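Flutley Home Help > Laundry > Washers

Red dish towels turning everything pink, is there any hope?

Posted by bravonis_kitchen

Hi all! I just got my first front loader and I love it so much, but I have a set of bright red cotton cloths that bleed like crazy. First wash, they went in with my white pillowcases and now I own pink pillowcases. Do I have to wash the red ones by themselves forever? And can the pillowcases be saved? They have not been in the dryer yet. 14 replies on the old thread, but they all argue about vinegar.

coutinho314

Not in the dryer yet is great news! Soak the pillowcases in cool water with oxygen bleach (the powder kind, follow the scoop on the tub) and leave them overnight. Check in the morning and do it again if there's still a blush. I got a whole tablecloth back this way and I was thrilled. Check the care tag first, of course.

As for the red ones, wash them alone and cold until the rinse water runs clear. Mine took three washes, a friend's took one, so it really depends on the dye. Do the first one in a white sink or bucket and you can see the color coming out - very satisfying!

Itis

vinegar doesnt set dye, dont bother. color catcher sheets are ok

flutley_suds

I adore red cloths and I'm still using a set I bought in March, so don't give up on them! Mine get a cold short cycle, 18 minutes on my machine, and then I go straight over with the basket.

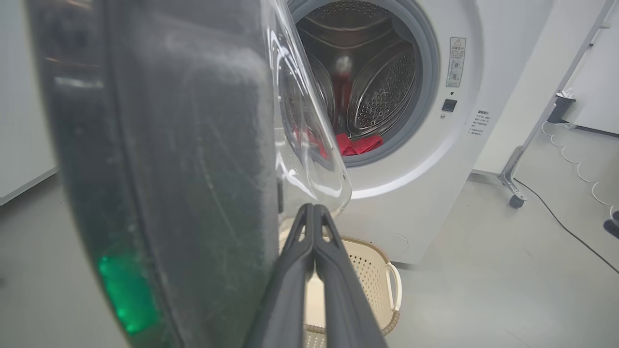
Before the next load, run a hand all the way round inside the rubber gasket. A small cloth can tuck itself into the fold and you won't find it until your white shirts come out rosy. Give the drum a spin by hand too and look up at the top, where a damp one can cling. If the last load bled a lot, I do an empty rinse as well, and wipe the door glass with an old white rag. When the rag comes up clean I'm happy to put whites in. Have fun with the new washer!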